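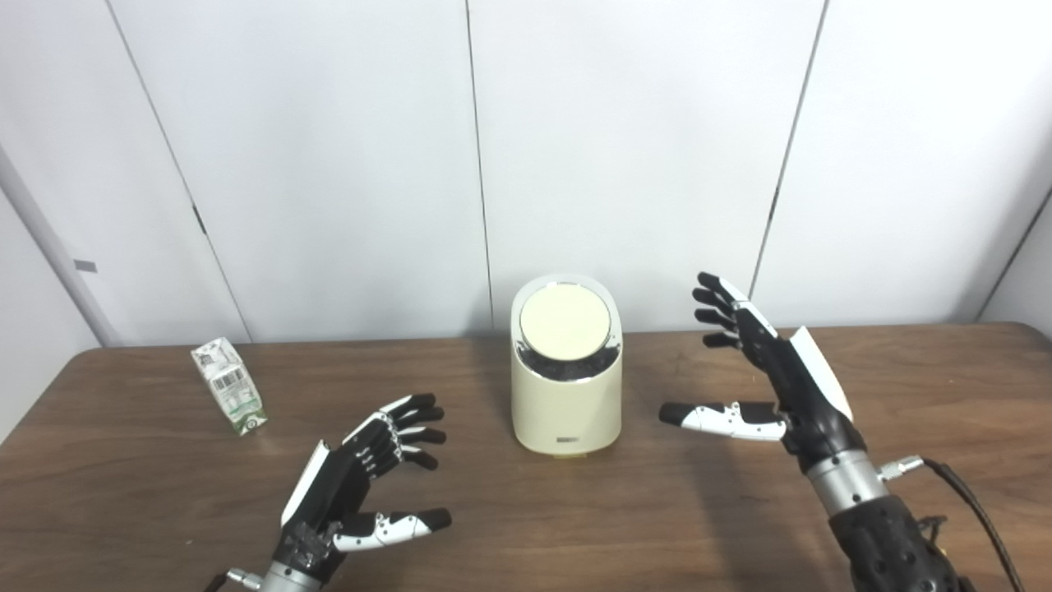

4. Setting Up the Table Task

This section is for teams running the two-handed task in the Lanholm Robotics Club. Finish Section 3 (Power and Wrist Checks) before you start. The task uses both hands, one canister and one drink carton. Teams work in pairs: the operator wears the control gloves, and the spotter stands at the stop button and keeps the run sheet.

4.1 Placing the objects

1. Clear the table of tools, laptops and drinks that are not part of the task.

2. Stand the cream canister in the middle of the table with its label facing the robot. The lid should be closed, with the chrome rim fully seated.

3. Lay the drink carton on the left side, farther back than the left hand. It can lie at any angle. Do not stand it up, even if your last run went better that way.

4. Check that both objects can be seen in the head view. If the carton is hidden behind the left hand, move the carton and leave the hand where it is.

Note: Use the empty carton from the club shelf. A full one changes the grip settings and will make a mess if it is squeezed.

4.2 Moving the hands to the start pose

1. Open Vollo on the team laptop and load your team profile. Profiles saved before October need to be opened and saved again or the thumb limits will not load.

2. Select START POSE and press Enter. The arms move at low speed. The spotter keeps one hand on the stop button until both arms have finished.

3. Compare the hands with the picture at the top of this section. The left hand is lower and nearer to the robot. The right hand is higher and a little farther back. The fingers of both hands are open toward the canister.

4. Look at the thumbs. Each one should point in toward the canister without touching it.

5. Check the cable at the right wrist. It should hang down beside the forearm with enough slack for the wrist to turn. If it is pulled tight, stop and go back to Section 3.

Caution: Never reach between the hands while Vollo shows ACTIVE. To move the canister, press stop, wait for IDLE, and then move it.

4.3 Running the stillness check

The Stillness program looks for small movements in the fingers when they are supposed to be holding a pose. Run it before the first attempt of each session and after any change of operator.

1. The operator puts on the gloves and rests both forearms on the pads.

2. Start Stillness from the Tools menu and hold the pose for 30 seconds. Talking is fine. Leaning on the table is not.

3. Read the result for each hand. A score of 5 or lower is a pass.

4. If one hand fails, tighten the glove strap on that side and run the check again. If it fails a second time, write the finger number on the run sheet and tell a mentor.

Most failed checks come from a loose glove — the hand itself is rarely the problem.

4.4 Making an attempt

1. The spotter says "ready" and waits for the operator to answer.

2. Press RECORD, then ACTIVE. If you press them in the other order, the first part of the attempt is missing from the log.

3. Bring the left hand to the lower part of the canister first. Bring the right hand to the top once the left hand is in contact.

4. Lift the canister clear of the table, hold it, and set it down in the same place.

5. Press stop, then save the log with your team name and the attempt number.

Each team gets three attempts per turn. An attempt counts once ACTIVE has been pressed, even if the canister is never touched. Dropped or tipped canisters are logged the same way as clean lifts. Keep those logs; you will need them for the Hassanpour worksheet.

Caution: Do not squeeze the canister by the lid rim. The rim is smooth and the fingertips slide on it. Take hold below the dark band.

4.5 Between teams

Return the hands to START POSE, set the mode to IDLE, and put the canister and carton back as in 4.1. Wipe the gloves and hang them by the wrist loop. Sign the run sheet.

Questions about gloves and Stillness scores go to Orysia Moroz. Questions about Vollo profiles go to Ladan Fallahi. Spare straps are in the drawer under the laptop.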